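Tallach: two-arm planner and handover tooling

Gallery, 23 January 2018

Tallach is the planning layer that sits above the joint controllers on our two-arm cell. It takes a goal for the part, picks a grasp for each hand, and produces one time-stamped trajectory for both arms. The entries on this page follow the handover module, which was rewritten in September. Perception runs in a separate process (Kolář) and publishes part poses at 9 Hz.

Handover pose, both grippers at the white part. The planner treats this as a closed chain: once the second hand has a grasp, the relative transform between the tool frames is fixed and only the shared motion is free. Collision checks between the two hands are switched to a reduced margin here, and to nothing lower. 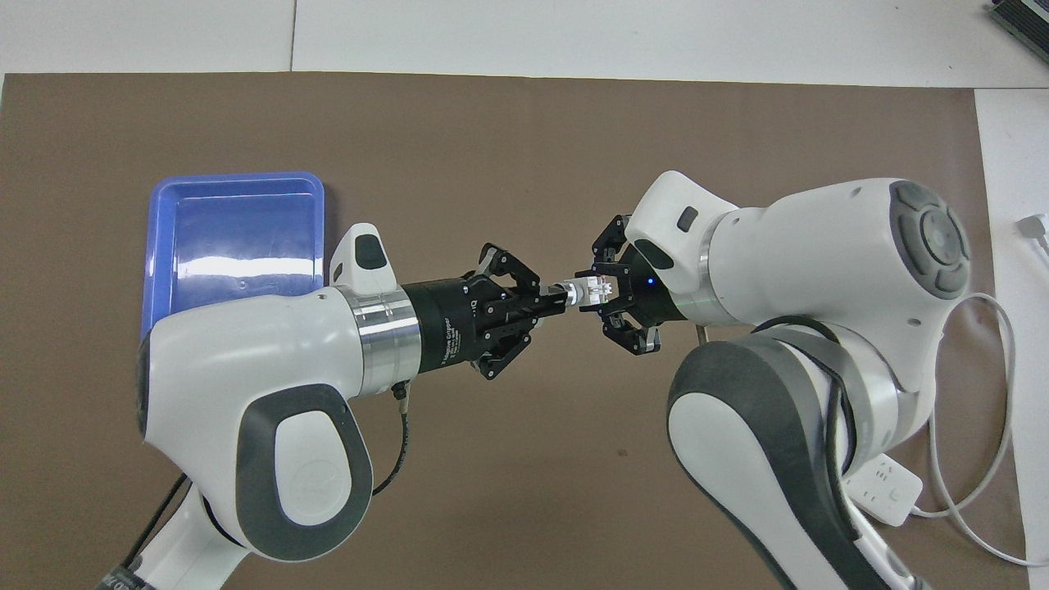 Branislav Čierny objects that the reduced margin should be tied to the state of the grasp and not to the distance between the tool frames, as a late pose update from Kolář can put the arms inside the threshold while the receiving hand is still open. He would also like the switch logged. Both changes are on the Moltov branch.

Release is a separate state with its own timeout. The giving hand opens only after the receiving side reports a stable grip force for 100 ms; if the report does not come, the arms hold position and the operator gets a prompt.

The regression set has 306 recorded handover goals. A full replay takes 1458 seconds on the desktop machine. Replays use the stored poses, so a change in Kolář does not show up in them.

Configuration files are under Sollum/handover. Margins are in meters, angles in radians. Questions about the replay format go to Boris Baláž.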